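Cell notes: cloth change and gripper check on the Nollska bench

The two-arm cell on the Nollska bench was due its service after run 1817. Percy Correa went through the finger bolts on both grippers, then the wrist flanges, and retorqued one that had backed off. Jaw zero was reset afterwards. The box and cable task resumed at run 1820.

The green cover is next. It has worn through in one patch, and the wrist camera picks up the pale spot as an edge - Gomer logs show 93 false detections in March alone. A replacement is on order from Mosquera. Until it is fitted, keep boxes clear of the patch and check that the binder clips are tight before homing the arms.

Two-arm cell, box task and wrist view

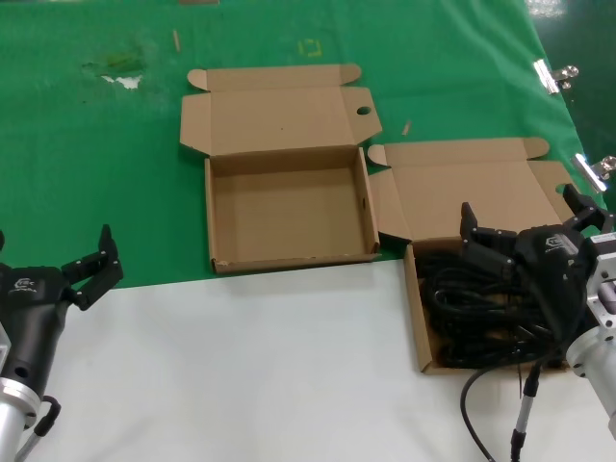
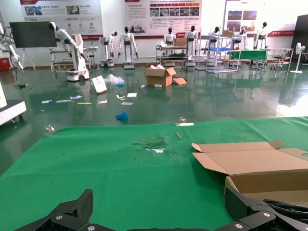 Percy Correa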